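Workshop notebook, Birnthorpe
March 2014

Entry concerns the sound system for the Dreldale dance weekend in July. The organizers have confirmed a single outdoor stage with a capacity of 1000 and a smaller indoor room for the late sets.

The Grudier subwoofers were tested again this morning after the crossover was moved from 100 Hz to 80 Hz. Kick drums were cleaner at the mixing desk, and the build-up near the left wall was reduced. The same three test tracks were used as before (house, trance, slow techno). Cabinet 27 still rattles at high level. The grille screws were tightened without effect, and the unit has been set aside for a new gasket.

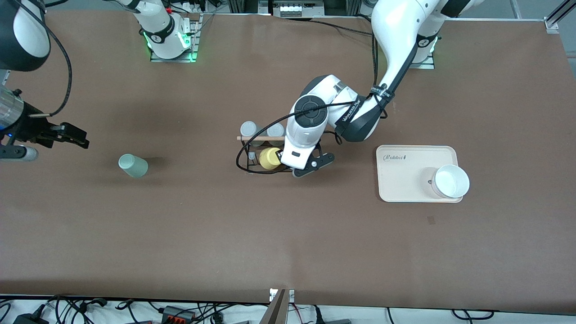 Should the indoor room use the same crossover setting as the main stage?

The indoor room should start at the higher setting, as its low ceiling already adds weight to the bass, and be adjusted on site once the Quansah tops are hung.

Delay times for the rear speakers were worked out from the revised site plan. The rear pair now stands 31 meters from the stage, which gives a delay of around 90 milliseconds at summer temperatures. The figure is to be checked by ear before doors — the plan has changed twice already.

Outstanding: spare needles for the turntables, longer power leads for the DJ booth, written limits for noise at the site boundary. The booth monitors have not been tested. Colleagues using the Quansah amplifiers should return them to the lower shelf and note any fault on the card.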